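Civorthorpe open day: pre-opening inspection, two-arm demonstration table

Site: Buckley hall, bay 2
Cell: Cutura tabletop pair
Checklist form: Braltberg visitor demo, rev. C
Month: March
Start of inspection: 8:10 a.m.

1. Visitor barrier
1.1 Barrier at least 800 mm from the nearest table edge: PASS
1.2 Gate closes and latches without help: FAIL, then PASS
Comment: Latch plate was bent. Straightened and tried again. Replace the plate before the next event.
1.3 Floor clear of cables on the visitor side: PASS

2. Stop functions
2.1 Operator stop halts both arms: PASS
2.2 Visitor-side stop halts both arms: PASS
2.3 Arms stay still after reset until start is pressed: PASS
Comment: Reset button cap is loose. Usable today.
2.4 Speed limit set to 20 percent for all public runs: PASS
Comment: Was found at 47 percent from setup work. Lowered and locked with the operator code. Check again after the lunch break.

3. Table and parts
3.1 Tabletop clear apart from demo parts and markers: PASS
3.2 Cups upright and undamaged at the rim: PASS
3.3 Tape markers stuck down flat: PASS, see comment
3.4 Fingers open and clear of the cups before start: PASS
Comment: Parts for the first run are one yellow-green and one gray paper cup. Use paper cups only. No liquid in the cups at any time during public hours.

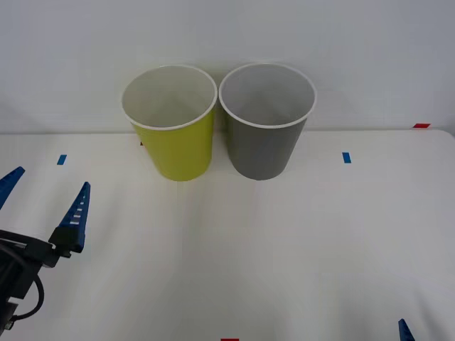 Item 3.4. Left gripper open, both cups at the rear of the table.

Comment on 3.3: Press down the corners of the blue and red tape between groups. If a strip has to be replaced, put the new one in the same place and run one cycle with the gate closed before visitors come back.

4. Grippers and cables
4.1 Finger screws tight, both arms: PASS
4.2 Cable loops free through full travel: PASS
Comment: Left arm loop has more slack than needed. Re-tie after the event.
4.3 Cycle counter recorded: 1,854

5. Operator
5.1 Operator at the stop button whenever power is on: REQUIRED
5.2 Visitors may hand over cups at the gate only: REQUIRED
5.3 Power off before anyone reaches over the table: REQUIRED

Result: Released for public runs. Open items: 1.2 latch plate, 2.3 button cap, 4.2 cable tie.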